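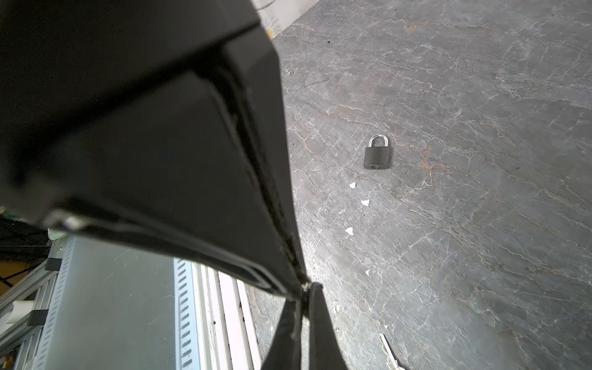

Wrist camera, left arm, padlock task. Gripper over the work area, padlock and key on the stone-look surface.

Ticket: Gripper fingers do not close fully after wrist rotation
Site: Monby
Station: Wadimell 7
Opened by: Sutrisno Chong
Priority: Medium (raised to High, see the third entry)
Status: Closed, with one open point

Problem

The task is simple. The arm must pick up the key, bring it to the padlock and put it in the keyhole. For the last week the gripper drops the key on many attempts. The log gives no fault at the moment of the drop. The controller says the grip is reached and the arm continues to the padlock with nothing between the fingers.

I ran 60 attempts on Saturday with the same program and the same key. In 46 of them the key was picked and carried to the padlock. In the other attempts it slipped out, almost always after the wrist turned to bring the blade in line with the lock. I did not change the speed or the grip force between the attempts.

What I expected: the fingers hold the key during the whole wrist rotation, or the controller stops the arm and reports a lost grip.

What I got: the fingers open a little during the rotation, the key falls, and the arm goes on.

Entry 1

I checked the easy things first. Emergency stop works. The air is not a question because this gripper is electric. I cleaned the finger tips with a dry cloth and repeated the pick with the wrist not turning. The key stayed in the fingers every time. So the tips themselves can hold it.

Then I turned the wrist slowly by hand command, with the fingers closed on the key. Near the end of the rotation I could hear a small click and the finger position value in the log jumped. After this click the key was loose.

Entry 2

I looked at the finger position during the click. The value does not drift, it changes in one step, and it comes back when the wrist is turned the other way. For me this speaks for a cable and not for the motor. I wrote to Mykhailiuk support and sent them two log files, one with rotation and one without.

Their answer came the same afternoon. They asked for the firmware version, the finger type, and if the cable was ever moved from the original clip. The firmware is the current one. The fingers are the standard type, and they have worn places, so I will order a new pair in any case. About the clip I did not know, so I went to look.

Entry 3 — priority changed to High

The clip that should hold the encoder cable to the forearm was open. The cable could move freely, and when the wrist turned to the far side it was pulled tight at the connector. I believe the signal was lost for a moment, the controller took a wrong position, and it gave the fingers a small opening movement as a correction.

I raised the priority for a safety reason. A dropped key is not dangerous. But if the fingers can move without a command, a person who has a hand near them can be pinched. Until the repair is finished, please nobody reaches into the work area with the drives on, also not to put the key back in place. Press the emergency stop first, wait until the drives are off, and then reach in. I put the same text on a paper at the operator desk.

Entry 4

Support confirmed that the cable must have a free loop before the wrist joint. They sent a drawing. I did the following with the power off:

1. Took the encoder connector out and looked at the pins. One pin was pushed back a little.
2. Replaced the cable with the spare from the Hudholm box.
3. Made the loop as in the drawing and closed the clip. Added one cable tie behind it.
4. Turned the wrist by hand from end to end. The cable does not pull at any position.
5. Power on, homing, and calibration of the fingers.

After this I turned the wrist by slow command again. No click, and no step in the position value.

Entry 5

I repeated the full test with the old program, another 60 attempts. The key did not fall during rotation in any of them. In some attempts the key touched the lock beside the keyhole and did not go in, but this is an alignment matter and it was there before. I will make a separate ticket for it.

The warning paper is removed from the desk. The normal rule for reaching in stays the same as always, stop first.

Open point

The controller should not continue when the grip is lost. Mykhailiuk support says there is a setting for a grip check after each movement, and it is off by default. I want to switch it on, but it makes every cycle longer, so I ask the shift lead to decide. Please answer in this ticket.

New fingers are ordered, delivery in November.

Sutrisno Chong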